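# Project Report: The Packing Bench at Wolier and What Changed for the People on It

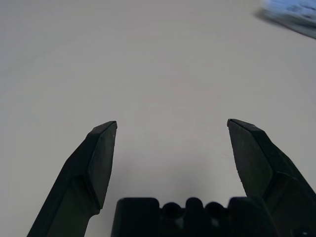 **Author:** second-year student, Work and Technology course (project lead, also did the interviews and the typing)

Draft 2, 2018-02-04. Reference list still to come.

## What we set out to do

Wolier packs small household orders for other companies. Biggest customer is Pesmont, then Haslinger. Until last year the whole bench was done by hand: take item from tray, check it, put in carton, fold, label, push along. Then the company bought an arm from Derkico with a two-finger gripper and gave it the first part of the job, tray to carton. People kept the rest.

Our question: what does the job look like now for the people who still work there? Not "is the robot fast". Wolier has its own numbers for that and they only shared a few.

## How we did it

- Four visits to the site, two on the early shift, two on the late one
- 12 interviews, most of them in the break room, a couple standing up at the bench
- Read the old work instructions and the new ones side by side
- One short talk with the shift lead, who had to leave in the middle of it

No names are used anywhere. We promised that. Where somebody could be recognized by their task we left the task out too.

## The bench before

Six people in a row, all doing the same thing. Everybody we talked to who had worked the old bench said the same first word, which was "wrists." Second thing was the talking. You could talk the whole shift because your hands knew the work. A late shift packer told us she learned half her English at that bench.

Target was 200 cartons per person per shift. Hard in December, OK the rest of the year.

## The bench now

Gripper has two dark fingers with wide pads at the ends, beveled at the tips. It comes down with the fingers apart, closes on the item, lifts, turns, lets go over the carton. Then a person takes over. The tabletop under it is a plain light gray. The new instructions say to keep it clear apart from the items, and the packers are strict about this, more than the managers are.

Flat boxes go fine. Soft bags are the trouble. Anything shiny and floppy gets dropped or picked up by a corner, and then somebody has to stop the arm, fix it and press restart. Restart takes two buttons and a walk around to the other side of the cell. Several people brought up that walk before we even asked about problems.

The bench now has three people per arm:

1. **Feeder.** Loads the trays, turns items so the gripper can get them. New job.
2. **Closer.** Checks, folds, labels. Closest to the old job.
3. **Minder.** Watches the arm, clears stops, fills in the log. New job, slightly better pay.

They are supposed to rotate every 2 hours. On the early shift they do. On the late shift the minder spot mostly stays with whoever is best at clearing stops, and the others said they dont mind, but two of them said it in a way that made us write a question mark in the notes.

## What people told us

**Body.** Wrists better for nearly everybody. Shoulders worse for feeders, the tray rack is too high. One feeder stands on an upside down crate. Not allowed, everybody knows.

**Pace.** This was the big one. Before, you could go fast for an hour and then slow. Now the arm goes at its own speed and the closer has to keep up with it. The bench target is 400 cartons per shift for the three together, so on paper it is less per person than it used to be. Did not feel like less, people said. "It never gets tired so there's no good moment to stretch," is what one closer told us.

**Talking.** Almost gone. The feeder and the closer are on opposite sides of the cell with a guard panel between. Minders said they feel alone. We hadn't planned a question on this, it came up in interview three and we added it after that.

**Skill.** Mixed. Minders like it. They had a training day from Derkico and they talk about the gripper the way you'd talk about a coworker, which items it "likes," how far apart the fingers should be for Pesmont's small boxes. Feeders said the opposite, that their own job got dumber. All the thinking is in how to put the thing down so the machine can get it.

**Being asked.** Nobody on the floor was asked before the arm came. They heard about it when the old bench got moved to the wall. The shift lead confirmed this and said she would of done it differently. The person who bought it was at another site.

**Jobs.** No one was let go. Temps were not called back for the winter peak though, and the regular staff noticed. Some of those temps were cousins and neighbors. We could not reach any of them, so that side is missing from this report and it is a real hole.

## Stops log

We got to look at a week of the minder log. It was handwritten, and some lines are just "bag again." We sorted the reasons but didn't do statistics on it, too messy:

- Soft bag dropped or crooked: most common by far
- Item lying at the wrong angle in tray: second
- Label stuck to finger pad: a few, all Haslinger items
- No reason written: a lot, especially near end of shift

The log goes to an office and as far as the minders know no one reads it. One of them started writing recipes in the comments column to test this. Still going.

## What we would suggest

- Lower the tray rack. Cheap, and every feeder asked for it.
- Second restart button on the minder side.
- Let the bench slow the arm down for part of the shift. Derkico's manual says speed can be set, the packers dont have the code for it.
- Rotate for real on late shift, or ask them openly and write down what they want.
- Somebody reads the log and answers it.
- Soft bags back to hand packing until there is a different finger pad to try.

## Weak spots in this report

Only one site. Interviews were short, the shortest was about nine minutes because the break ended. The people who agreed to talk were maybe the ones with stronger opinions. We saw the bench on normal weeks and never in peak, and everyone kept telling us peak is when it gets bad.

Also two of our group have worked packing jobs themselves and probably went in on the packers' side. We tried to check each others notes for that.

## Still to do before final version

- Fix the section order, pace should maybe go first
- Send the summary to the shift lead, she asked for a copy
- Interview guide goes in the appendix
- Ask Wolier if the rack height can be quoted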